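Jun 5, 2023
Posted by the workshop notebook, Erell room

Right, nightstand day. I've been putting this off since January and the flat-pack has been leaning on the wall long enough that I'd started hanging my jacket on it, so this morning I made a coffee and cut the tape.

It's the small white one from Bestden, one drawer, square top. I wanted it for the bedroom corner next to the white desk, as the corner looked like a dentist's waiting room with nothing else in it. Paid 198 for it with delivery, which I grumbled about at the time and am still grumbling about now.

Building it took me most of the morning. The sheet says 17 steps and I'd argue step nine is three steps wearing one coat. The runners are handed, left and right, and the stamp telling you which is which is tiny and on the side that faces the panel once they're on. I had them swapped, took them off, swapped them back, had a biscuit. If you build the second one (it's still boxed, behind the door, part number 1676 on the label) mark the runners with a pencil before you do anything else!

Drawer notes, for whoever wants them. It's shallower than the catalogue had me thinking. A paperback lies flat, a mug is out of the question, and a box of tissues only goes in if you squash it. I'd pictured it as the place for chargers, reading glasses, hand cream and all the bedside rubbish that otherwise ends up on the floor, and it'll do for that, but we'll want a divider or the whole lot will slide to the back every time it's opened. There's some felt offcut in the Ahonen bin that would line it nicely and stop things rattling.

The knob is a little dark round one and I like it more than I expected to. I was all set to swap it for one of the brass ones from Wusau, but the dark colour against the white is good and it's easy to find with your thumb. Leaving it. The screw behind it did work itself loose after a dozen or so pulls, so I've put a dab of thread lock on and will check it again later in the week.

Levelling was the other fiddle. The parquet in that corner isn't flat — you can't see it but you can certainly feel it — and the back left leg needed 2 felt pads stacked up before it stopped rocking. I don't love stacked pads, they creep. A proper cork shim would be better, so if anyone has the cork sheet at their bench, I'd like it back please.

Then on to the bedside things, which was meant to be the quick bit. Apples are the favourite so far. They're a decent weight, they show up well against all that white, and the shiny skin makes it dead easy to see a smudge. The top wipes clean with a damp cloth. Haven't tried coffee rings on it and would rather it was an accident when it happens.

Still to do: line the drawer, cut a divider, find the cork, something on the wall above (a small shelf? a print? it's very bare), and decide if the second nightstand goes on the other side of the bed or back to the shop.
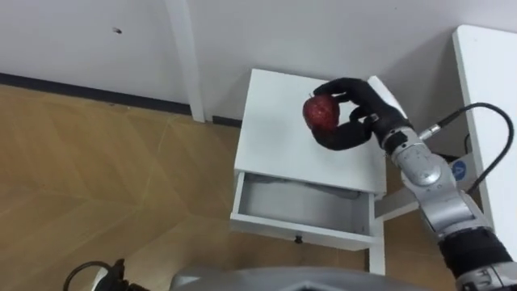

Red apple over the new nightstand, drawer open.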